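Hendberg 475 Pull-Down Kitchen Faucet: Review After Five Months

I bought the Hendberg 475 in October to replace a Deniron faucet that had started leaking at the base. The Deniron was nine years old and I could have rebuilt it, but the spray head was also cracked and the parts together came to more than half the price of a new faucet. The Hendberg cost me $155 with a coupon. The regular price at the time was $169.

What's in the box

You get the faucet with the supply lines already attached, a deck plate for three-hole sinks, a weight for the hose, a plastic mounting nut and a hex key. The instructions are drawings only. Most of them are clear. The one for the hose weight is not, and I put mine too low the first time, so the spray head would not go all the way back into the spout. Moving it up by the width of my hand fixed that.

Installation

Removing the old faucet took longer than putting in the new one. The Deniron had a brass nut that was stuck to the threads and I had to leave penetrating oil on it overnight. The Hendberg nut is hand tightened, then finished with two screws. I was done in 50 minutes, and that includes a trip to the hardware store. The attached supply lines are short. Mine reached the shutoff valves, but if your valves are near the cabinet floor you will want extensions.

Daily use

The handle is on the right and moves forward to open, so it does not hit the backsplash. It is stiff for the first week or two and then loosens up. Water gets hot as fast as it did before. The spout is tall enough for my stockpot to stand upright under it.

There are two spray settings, stream and wide spray, and a pause button. The stream is fine. The wide spray is stronger than I expected and will splash off a flat plate onto the counter. I now use the stream for plates and save the spray for the roasting pan and for rinsing the sink. Pause works, but you have to hold it down.

The magnet that holds the head in place is good. I have not seen it droop once. On the Deniron this was a plastic clip and it gave up in year four.

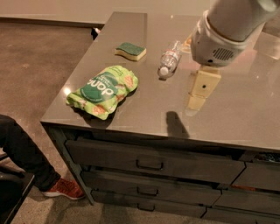

Refill pouch, sponge and water bottle on the island.

Finish and cleaning

I got the brushed finish. It hides fingerprints well, but hard water spots show around the base. A damp cloth takes them off if you do it every few days. If you leave them for a couple of weeks you need vinegar. The rubber nozzles on the spray head can be rubbed clean with a thumb.

One complaint here: there is a narrow gap between the deck plate and the faucet body, and it collects grime. I clean it with an old toothbrush. A gasket would have solved this.

Compared with the Evix

My sister's house has the Evix at $106, so I have used that one a fair amount. It looks almost the same from across the room. The hose is shorter, the handle has some play in it, and the head does not always seat straight. The flow is equal as far as I can tell. For a rental or a laundry sink I would buy the Evix and keep the difference.

Verdict

Good faucet, fair price. Four out of five. I took one point off for the gap at the deck plate and the short supply lines.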